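Section 6: Setting Up Your Drinks Shelf and Loading It for the First Time

By now your Stillel cooler should be standing level, with the door swinging the way you like it. If you've only just moved it into place, let it stand for 8 hours before you plug it in – I know that's hard on a warm day in July, but the oil in the compressor needs time to settle back where it belongs.

Before you begin, find the bag marked Badura. It holds the drinks shelf, two side rails, and 6 plastic clips. You won't need any tools.

1. Take everything out of the bag and wipe the shelf with a soft cloth and warm water. New plastic has a bit of a smell, and a drop of dish soap takes care of most of it.

2. Press one rail against the left wall of the cooler, with the arrow facing the back. Slide it along until you hear a click. Do the same on the right.

3. Push three clips into each rail, front, middle, and back. They go in snugly, so use your thumb and be patient with the last one.

4. Lift the shelf with both hands, tip the back edge down a little, and rest it on the rear clips first. Lower the front until it sits flat all the way across.

5. Press gently on each corner. If one rocks, lift the shelf out and check that the clip under that corner is pushed all the way in.

CAUTION: Don't force the shelf. If it won't drop into place, the rails are almost certainly at different heights, and leaning on it will crack the front lip. Replacement lips are sold separately through the Nernton parts desk.

6. Plug in the cooler and turn the dial to 4. Close the door and leave it empty overnight.

7. In the morning, load from the back to the front, with the warmest drinks at the rear where the fan blows. Leave a finger's width between the last row and the wall so air can move.

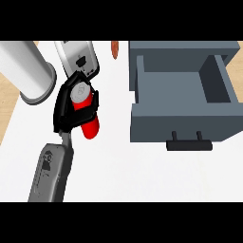
Can I lay cans on their sides to fit more in?
Sealed cans are fine on their sides as long as the ridged mat is under them, and you'll usually gain an extra row that way. Keep anything that has been opened upright, and save the bottom basket for bottles.

NOTE: A full first load takes a good long while to chill, and the motor may run without a break for most of the day. Please don't turn the dial up to hurry things along. At the coldest settings, drinks near the fan can freeze and burst, and then you have a sticky afternoon ahead of you. (Sowmya Mathew, who tests our coolers, keeps hers on 4 all year and has never felt the need to change it.)

8. Once everything is cold, look at the door seal. Close the door on a slip of paper and tug. If the paper slides out easily, warm the seal with a damp cloth, press it into shape, and try again.

If you bought the Benítez dispenser rack as an extra, go on to Section 9 before you load the upper half. Otherwise, turn to page 77 for cleaning and defrosting.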